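Roltach Open Day: Cartons, Offcuts and a Long Walk

Roltach opened its carton plant at Tellolitz to visitors in April, and I took the morning tour. There were 18 of us, mostly small sellers who buy boxes and wanted to see how they are made. Ghazala Lashari from the sales office handed out ear plugs and led us in through the paper store.

The store is bigger than the rest of the plant put together. Reels are stacked on end and sorted by weight, with the recycled grades nearest the door. The corrugator was running a single-wall board that morning. It is loud and very warm at the glue end, and we were asked to stay behind the yellow line. Traian Lazăr, the shift lead, explained how starch glue is mixed on site and why they change the recipe in damp weather.

After that came die cutting. The cutting forms hang on racks along one wall, up to 400 of them, each with a customer code painted on the side. Mailer boxes with tuck flaps take more setup than plain shipping cartons, and Lazăr said a short run can cost more in setup than in board.
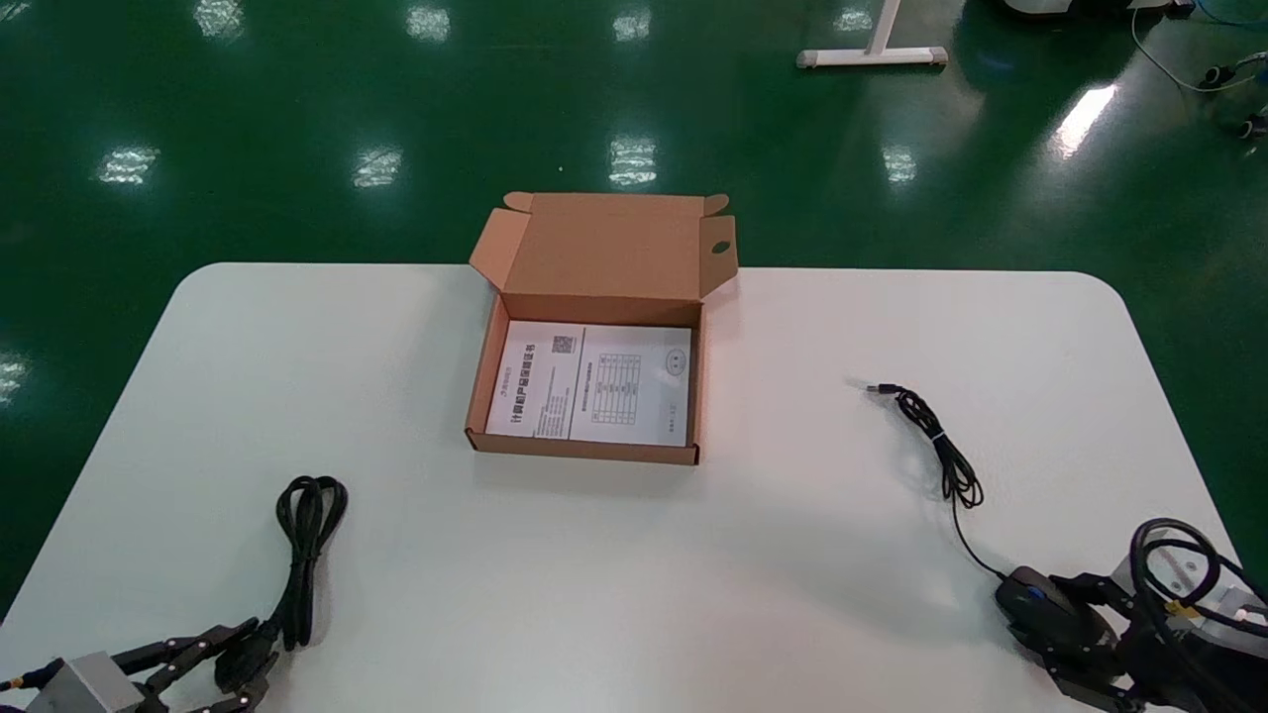 Somebody asked about minimum orders. For a printed mailer it is 400 pieces, and plain stock sizes can be bought by the bundle. Lashari said the price list would change again before summer, so I would call first if you are planning an order.

The test room was the part I liked best. A crush tester presses a box until the walls buckle and logs the load. They ran one for us, and it went with a dull pop. Offcuts from the whole plant are baled next door and go back to the mill.

Coffee was in the canteen at the far end of the yard — a long walk in the rain. Parking is tight, so take the 51 bus and get off at the plant gate. The tour lasted just under two hours.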